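Keeping the Romix Cell in Order

The tabletop cell at the Heditz laboratory is switched on early in the morning and is seldom idle before evening. It consists of one white arm, a white table and a stock of toy food and kitchenware. Responsibility for its condition rests with Adaeze Osagie, who took over the upkeep of the Romix cell in May and has kept its logbook ever since.

The logbook now runs to 2,248 entries. Most are short. A fastener was checked, a cable was moved, a pad on the gripper was replaced. Osagie regards the short entries as the most useful ones, as they show how slowly a fault can develop. A drift in the position of the arm last summer was traced through 11 such notes to a single bolt in the mount, which had been tightened in the wrong order after a routine inspection.

The day begins at the base. The mount is checked by hand and then with a torque wrench, and the result is written down before power is applied. Phong Châu, the technician who designed the procedure, insists on that sequence. "Once the arm has moved, you are measuring something else," he said. The joints are then sent to their home position and compared with the values stored the previous evening. A difference at any joint is recorded, even where it falls within the permitted range.

Cables receive the most attention. They leave the arm and lie across the work surface, and the slack must be enough for the full reach of the wrist without forming a loop that could catch on a handle or a rim. The laboratory tried a fixed overhead guide supplied by Illetti and removed it after eight weeks. It kept the table clear, but it pulled on the connector whenever the arm turned toward the far side.

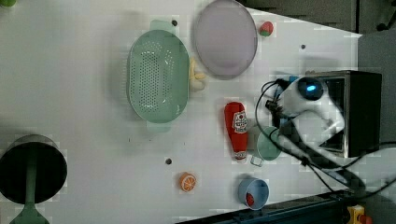

The Romix cell at Heditz from overhead, with the arm at right and its cables lying across the table by the green mug.

Objects are laid out after the mechanical checks are complete. The choice is made by Damilola Lawal, who plans the handling trials and looks for shapes that ask different things of the gripper. A perforated colander offers edges and tab handles. A toy strawberry offers very little to hold. Bottles and mugs are often placed on their sides, a position that Lawal considers a fair test of how the arm approaches a rounded surface. Each layout is photographed from overhead and stored with the trial record.

The sensor housing on the arm is cleaned with a dry cloth between sessions. Solvents were withdrawn from the cell after one of them left a haze on a cover, and the replacement had to be ordered from Crăciun at some expense. Calibration follows cleaning and is repeated whenever the housing has been removed, whatever the reason.

A revised maintenance schedule was issued on 09/11/2022. It moves the inspection of the gripper pads from monthly to every two weeks and requires a second signature for any work on the mount. Elis Jenkins, who manages the laboratory, approved the change after reviewing the repair costs for the year. Osagie had asked for the second signature herself.

Her next task is the wrist bearing, which has become slightly noisy at low speed. The replacement part is on the shelf, and the work is planned for the next break between trials.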